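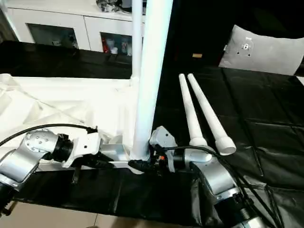 Tayla Prendergast wants to know whether the pipes ought to be glued, and whether it matters which end of the rail you begin from, as she has had hers up and down three times now and it leans a little more on every attempt.

Well, Tayla, thank you for writing, and please don't give up on it! I've put together a fair few of these white plastic pipe rails over the years, for coats and for costumes and once for a whole row of christening gowns, and every one of my early ones leaned too. I'll answer the glue question properly further down, but the leaning is nearly always settled in the first quarter of an hour, so do bear with me while I go through it from the beginning.

Cover the table first

I always work on a table for the first part, even though the finished rail will stand on the floor. It saves your knees, and you can look straight across at a joint to see whether it has gone all the way home. Put something over the top before you start. Plastic sheeting is what I like, and it needn't be one big matching piece. A white sheet on one side and a black one on the other does very nicely, and I've come to prefer it that way, as white pipes show up beautifully on black and you can keep that side for the parts still waiting their turn. Don't fuss about the creases. A fresh sheet is always full of them and they make no difference to anything, except right under the base, where a thick fold can tip it enough to fool you. Smooth that one patch with your hand and leave the rest.

Sort the pieces before you join any

This is the dull bit and I used to skip it. Lay the pipes down with the same ends facing the same way, and then look at the ends, because they are easily muddled. Some have a wider collar that takes the next pipe, some have a bigger cap, and some are quite plain. Put the thick uprights together and the thinner pipes together, and keep all the small fittings in a bowl. Mine came from the Brorkum range and the leaflet shows everything in one drawing the size of a postage stamp, so I gave up on it and wrote on bits of masking tape instead: U for uprights, C for crossbars, T for top. Masking tape peels off afterwards without leaving anything behind. Please don't use parcel tape, I beg you.

While you have each one in your hand, run a finger round the inside of the socket. If you cut your own pipe there will be little curls of plastic from the saw, and one curl is enough to stop a joint closing. A scrap of fine sandpaper wrapped round your finger sees to it. Wipe the dust off with a dry cloth.

Stand up the base

Now the part where your lean comes from, I should think. Set the wide base flat on the smoothed patch of sheet and push the tall upright down into it. Push straight down with both hands, one above the other, and give it a small twist as it goes in, perhaps a quarter of a turn each way. Most people stop when it feels tight. Keep going! There is usually a last half inch in there, and you'll feel it come up against something solid when it's properly home.

Have somebody steady the base for you if there's anyone in the house who can be persuaded. If you're on your own, stand the table against a wall and let the base rest against your hip.

Then step back and look at it from the front, and again from the side. If it leans, pull it out and turn the pipe in its socket before you try anything cleverer. Long pipe that has been stored on its side nearly always has a slight bow to it, and turning the bow towards the back of the rail hides it completely once there are coats on.

The crossbars

Thinner pipe next. The joint fitting goes onto the upright piece first and the crossbar goes into the fitting afterwards. If you do it the other way about you end up waving a long bar over your head trying to thread it on, and I have a mark on my ceiling to prove it. Leave these joints a touch loose to begin with. Once both ends of the bar are in, you can square the whole thing up with a few gentle taps from a rubber mallet, or from the heel of an old slipper, which is what I use.

Check the height of the bar at both ends with a tape measure. My low one sits at 61 cm, which suits shoes underneath and short jackets above, but choose whatever suits your own things. What matters is having the same number at each end.

By this stage it's getting tall, so move it down to the floor before you add the top rail. Lift it by the base, never by the upright, and mind the lampshade.

And so to the glue

Leave it dry for the first week. Hang your clothes on it, give it a knock as you go past, and see how you get on. A rail with well seated joints will carry everyday shirts and dresses perfectly happily, and you can take it apart for a house move. I put mine away in November and had it out again for all the family coats this week, and the whole job took me 15 minutes.

If you do want to glue, glue only the low crossbars and leave the base and the top rail dry. Mark each joint with a pencil line across both parts first, so that you know exactly how they lined up, then take one joint apart, brush on a thin layer of pipe cement, and push it back together until the pencil lines meet. You have a few seconds and no more. Open a window, and read the tin, as they do vary in how long they want to be left.

For heavy winter coats I'd put a second upright in the middle. Charalambos Theodorakopoulos filled his bases with dry sand through the open end before capping them, and his rail hasn't budged since, though it now takes two people to hoover behind it.

Do let me know how you get on, Tayla, and if the lean is still there, tell me which way it goes and what sort of floor you have. Old floorboards are a whole other letter.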